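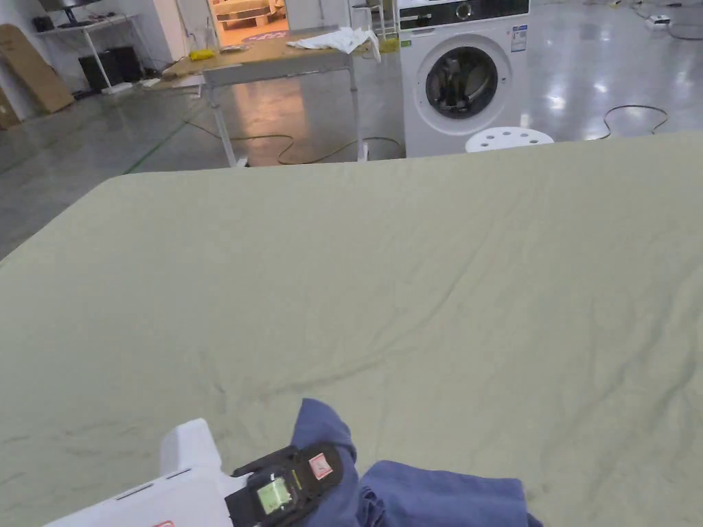

Gripper fault and the folding trials

Progress report to the Kastis fund, Gillamby site, June

The short version is that we lost more of this period than we would like, and we are not yet persuaded by the explanation we were given for it.

The fault is in the hand-held grippers used for the cloth work. Partway through a fold the jaw position stops updating while the status light stays green. The operator carries on, the recording looks normal, and the error only shows when the file is checked. Of the 50 folding runs planned, 11 had to be thrown out.

Yau, who supply the jaw units, put it down to a loose connector and sent replacement leads. We fitted them in the first week. The fault came back after 45 minutes of use. Their second suggestion was operator handling, which we don't accept, as it has turned up with every operator on the roster.

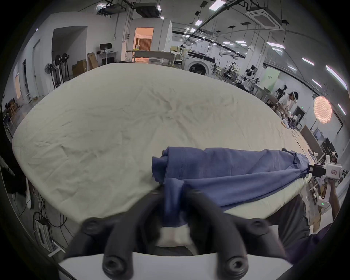

Two-gripper work on the blue cloth, Gillamby.

There is a safety side to this as well. The Plomirar software treats a green light as permission to keep going. On a hand-held tool the worst result is a bad file. If the same jaw goes onto a powered arm, it could close on someone's fingers with no warning at all. We have put that transfer on hold and would ask Kastis not to count it as a milestone until the fault can be reproduced on the bench.

Cables on the floor were also raised at the site walk-through. A cover strip has been ordered – it should have been done in March.

Spending is on budget, though only because the arm work has stopped. Yau have promised revised firmware within 4 weeks. We have not built next period's schedule around that date.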